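Practicing Stitches at the Bench: Tips for Spacing, Knots and Cleanup

Posted 10/30/19 by Guangming Kang

These notes are for people who practice suturing at a workbench and want tidier rows. Most of them apply whether you hold the needle with a hand driver or with long instruments.

Set up the bench first. Lay down a tray with a rim so that a dropped needle stays in one place. Put the sharps container on the same side as your working hand. I keep the thread and scissors in a shallow Toklow drawer that pulls out over the bench, and nothing else goes in it.

Light matters more than magnification. A single lamp pointed straight down makes shiny metal and moist surfaces flare. Move the lamp back and tilt it until you can see the whole length of the cut. If one side still washes out, hang a sheet of tracing paper in front of the bulb.

Grip the curved needle in the tips of the jaws, a little past the middle of the curve toward the thread end. Too far back and it will bend. Turn the wrist and let the needle follow its own arc. Pushing it straight tears the edge. 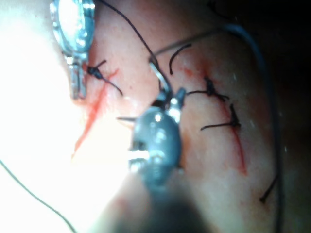 Curved needle held in the jaws, with black knots along two red cuts.

Space the stitches before you tie any of them. Haoran Qiu marks his with a fine pen and a strip cut from an old ruler. I do it by eye now, but the marks helped for the first 13 rows.

Pull each knot down flat and stop when the edges meet. If the surface puckers, the knot is too tight. Lay all the knots to the same side of the cut.

Leave the tails long enough to pick up again, then trim them at the end. Tails lying across the next stitch get caught in it, so sweep them aside before you go on.

Cleanup takes me 15 minutes:

Needles into the sharps container first.
Wipe the jaws and the hinge, then open and close them a few times in clean water.
Dry everything on a lint-free cloth with the jaws open.
Wash the tray last.

Thread keeps best in its packet, away from the window.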